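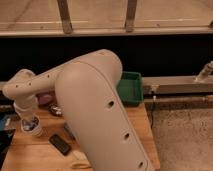
## Is the Nustik water filter subscription worth it?

**drillalport_dad**
Got the flyer again this month. Nustik wants to put a filter under my sink and bill me every month for cartridges. The flyer says a household "can lose up to 2,000 dollars" on bottled water. Over what, a decade? It doesn't say. Anyone in Drillalport signed up for this?

**Ziltuser**
"Can lose up to" is doing a lot of work there. I buy maybe a case in January when the pipes act up and that's it. Who is this household?

**mossy_kettle**
We've had it for 8 months. Water tastes better, coffee tastes better. I don't get the hate.

**Ziltuser**
> Water tastes better

Better than what, though? Did you try it blind? Have someone pour you a glass from the kitchen and one from the bathroom and see if you can tell.

**mossy_kettle**
I'm not running a lab, I'm drinking water. My kids drink it now and they didn't before. Good enough for me.

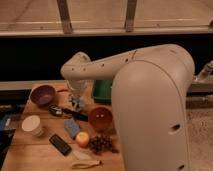

**drillalport_dad**
Fair, but a pitcher might have done the same for the kids. The part that bugs me is the cartridge. The installer told my neighbor it has to be changed on their schedule or the warranty is void. Seems handy for the people selling cartridges.

**tran_road_tom**
I live out on the Tran side, where we're all on wells, and I'd take a filter over nothing. But get the water tested first. Mine came back hard and otherwise fine, and the Nustik unit doesn't soften. The sales guy skipped right past that until I asked him twice.

**Ziltuser**
Did he show you the little dropper test where the water turns yellow?

**tran_road_tom**
Yep. Looked awful. I asked what the yellow meant and he said "solids." Minerals, in other words. I told him I'd think about it.

**mossy_kettle**
Ours didn't do any dropper test. Maybe you got a bad rep? You're all judging the thing by the salesman.

**drillalport_dad**
I'm judging it by the contract. Page 17 has the cancellation fee and the flyer never mentions one. Mossy, what does yours say?

**mossy_kettle**
I'd have to dig it out. I don't remember a fee.

**Ziltuser**
Dig it out before you renew. And I'd still like to know where that 2,000 comes from.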